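Gripper Evaluation Working Group
Minutes, May meeting
Held in the Stirnstead lab, 14:00

Chair: Ama Boateng
Minutes: rotating; taken this time by the controls side

1. Previous minutes
Accepted with one correction. The closing force in the April table was given for the Presteo jaw and should have been given for the Gundov.

2. Status of the comparison
Two grippers remain under evaluation for the desktop teardown cell: the Presteo parallel jaw and the Gundov linkage gripper. The vacuum option was dropped in April and will not be reopened.

The logged total now stands at 544 grasp attempts across both units. Failures are coded as missed approach, slip, or contact with a neighboring part. The third code needs a stricter definition. At present, one operator logs any touch on a slot latch and another logs only touches that stop the arm. Agreed that any unplanned touch is logged, whether the arm stops or not.

The Presteo jaw is easier to calibrate but its body is wide at the wrist. It could not be brought down beside the drive cage without tilting the approach, and the planner handles tilted approaches badly. The Gundov fingers go lower between tall parts. Backlash in the linkage is the main concern and has not been measured under load.

3. Controller
The Mazandarani controller was updated to the current release. The drift seen at slow approach speeds has not been reproduced since, but the test set is small. A run of 50 slow approaches to the CPU socket, same start pose each time, was requested before the item is closed.

Update rate on the force channel was discussed. No change for now – the present rate is enough for hover and touch-off, and the log files are already hard to move between machines.

4. Cameras
The fixed camera gives a usable view of the whole case and is good for checking arm clearance. It is poor for judging fingertip height over the board. The wrist camera is the better source for the final approach, but the gripper takes up much of the lower part of the view, and the bright metal around the socket washes out detail at the current exposure.

Proposal to move the wrist camera bracket outward was discussed. Against: more risk of touching the case wall. Decided to try a lower exposure first and to leave the bracket alone until that result is in.

Fixed camera view, then wrist camera view:

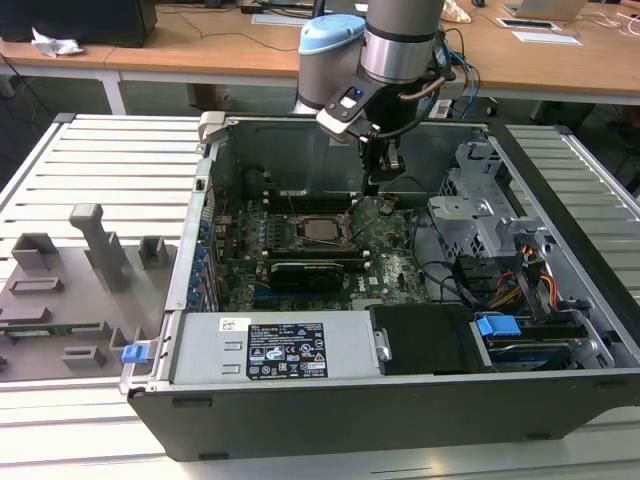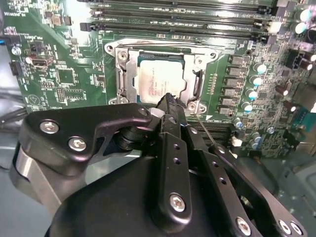

Ama Boateng asked whether the two streams share a clock. They do not. Offset is corrected afterward from the log, which works for slow motion and is doubtful for anything faster. A shared trigger line will be priced.

5. Cabling
Strain relief at the wrist is to be checked before each session. Spare cable clips are in the second drawer of the tool cabinet.

6. Actions
– Rewrite the failure code sheet and recode the April log: controls side
– Slow approach run on the current controller release: controls side
– Exposure test, wrist camera: vision side
– Backlash measurement on the Gundov linkage under load: Ama Boateng
– Price for trigger line: vision side

7. Any other business
Request to extend the cell booking into the evenings. Deferred to the next meeting, as the building access rules are under review.

Meeting closed 15:10.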